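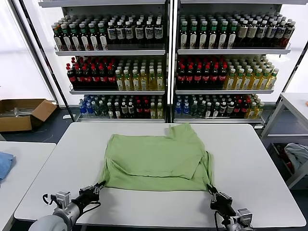

Ecaterina Anghel
Research engineer, Trillgate folding study

Section 4. Recording and checking a fold demonstration

I wrote this section for anyone joining us on the method side who has already done the arm power-up in Section 3. You'll be recording T-shirt folds, tagging the grasps, and handing the set to Davoud Khosravi for training. The method itself is pretty simple: we split each fold into short stretches that start and end with a grasp, and the policy learns those stretches one at a time instead of swallowing the whole fold in one go. It needs clean tags, so please be fussy here!

4.1 Before you record

1. Start the Ridwood recorder and wait for both arms to show as ready.
2. Open both grippers fully, then close them once with nothing between the fingertips.
3. Lay one shirt on the table. Give it a rough shake first (a perfectly ironed-looking start teaches the policy very little).
4. Type the shirt color in the notes box. I use plain words like "light green" and so should you, or the search gets messy.

Caution: Keep your hands off the table once the arms are live. If you need to fix the cloth, press Pause and wait for the tone.

4.2 Recording the fold

5. Bring each gripper down to a lower corner of the shirt and pinch.
6. Press Mark as soon as both grippers have hold. One press covers the pair.
7. Lift, carry and lay down at an even pace. I tend to rush the last bit - try to be better than me.
8. Open the grippers, press Mark again, and back the arms away.

Note: A sleeve flap that sticks up is fine. Keep recording and let the next stretch deal with it. Fereshteh Tehrani compared sets with and without messy layers back in July, and the messy ones gave us the better policy on shirts it had never met.

4.3 Checking the wrist view
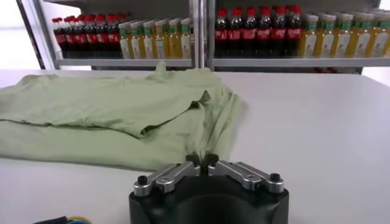

Grasp tags are where most of my own mistakes have come from, so I go through the wrist view for every stretch before I save it. What I want to find is the last moment before contact, and I find it by looking at the two fingertips and the cloth together. With the tips nearly meeting and sitting just short of the wrinkled edge of the shirt, as they are in this view, I'd tag the moment "no contact" and step on from there. Don't go by the gap alone, though, since the fingers can be just as narrow with a thin hem between them.

9. Step through the stretch with the arrow keys.
10. Set each tag to "no contact," "contact" or "hold." If you can't tell, choose "unsure" and move on.
11. Save, then run the Zundlow checker.

Our current set has 1,325 stretches, and 1,142 of them passed the checker on the first run. If yours fails, look for a missing second Mark before anything else. Roya Akbari keeps the list of error codes, and Section 5 covers re-tagging.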